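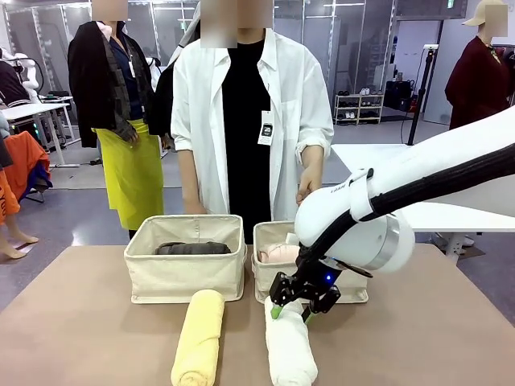
Call for Participants: Open Day at the Kuvimar Robot Hall, Fatholm

On a Sunday in September we will open our hall in Fatholm to visitors, and we are looking for people who want to take part in the demonstrations. You do not need to know anything about robots. You need to be at least 18 years old and able to stand for one hour.

What the day is like

At the main table, the robot works with rolled towels, fabric baskets and folded clothes. Participants stand close to the table and take turns in giving it small tasks. For example, you roll a towel in your own way, you put it down where you like, and the robot tries to pick it up. Sometimes it will fail, and we would like you to tell us what you think when this happens. One of our staff members is always at the table with you and explains each step before it begins.

There are clothes and shoes in the hall as well, and in the afternoon we will talk about how such a machine could be useful in a shop. If you have worked in a clothing store, a hotel or a laundry, please write this in your application. Your experience is very welcome.

Who we look for

We have 57 places for participants. We wish to have people of different ages and different jobs, also people who feel a little uncomfortable near machines. Participants who were with us at the spring visit in Clammont can apply again, but new persons will get a place first.

Please note that the demonstrations are held in English. If you prefer another language, tell us early and we will try to find somebody who can help.

What you receive

Each participant gets lunch, a travel ticket inside Fatholm and a gift card from the Mekonnen bookstore. The visit takes the whole day, from 9:30 in the morning until 4 in the afternoon, with a long break in the middle. It is also possible to come only for the morning. In this case you get the lunch and the ticket, but not the gift card.

Before you come

Please wear closed shoes and tie back long hair. Scarves and long necklaces must be left in the cloakroom. At the entrance you will receive a badge, and we ask you to keep it on during the whole visit. Put your hands over the table only when the staff member says it is free.

Some demonstrations will be filmed. You can say no to this in the form, and it has no influence on your place.

How to apply

Fill in the form on the open day page, or call the Kuvimar office and ask for extension 239. Lavanya Mathew answers questions about the program and about access with a wheelchair. For groups from schools and companies, please contact Lemlem Derese at extension 478. A group application must include the name of every person.

We will write to all applicants, also to those who did not get a place this time.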